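Clearing a wall contact fault on the Mirach picking cell

Lurnari Automation Notes, 2019-05-13

Use this procedure when the arm stops inside the bin and the Gerura console shows fault 370 (force limit on approach) or 388 (tool path blocked). We see both when the planned bin position and the real one no longer match.

1. Leave the arm where it stopped. Press the emergency stop and wait for the drives to drop out before anyone reaches over the table.

2. Write down the fault code and the last target. Clearing the fault erases the target.

3. Release the stop, switch to manual reduced speed, and jog straight up until the fingers are clear of the rim. Keep everyone outside the marked area. If the gripper is holding something, park it over the open part of the bin first and open the fingers.

4. Stop the arm again and lock it out. Check the fingers for play and look along the gripper cable for nicks.

5. Check both clamps. If the bin moves when you push it by hand, reseat it and tighten them.

6. Restore power and run the Trummer bin calibration. Accept the result only if the error is under 8 mm at every corner.

7. Run an empty cycle at reduced speed, 300 mm above the floor of the bin, then a second one at normal pick height. Keep a hand on the stop for both.

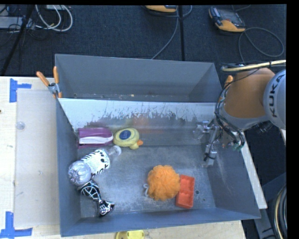

Maintenance > Bin and Fixtures

The sloping face of the divider is where we look for contact marks. Paint is already worn off in jagged dark scuffs, so compare against the last inspection photo before logging new damage. Report a bent wall or divider and leave the cell locked out until it has been replaced.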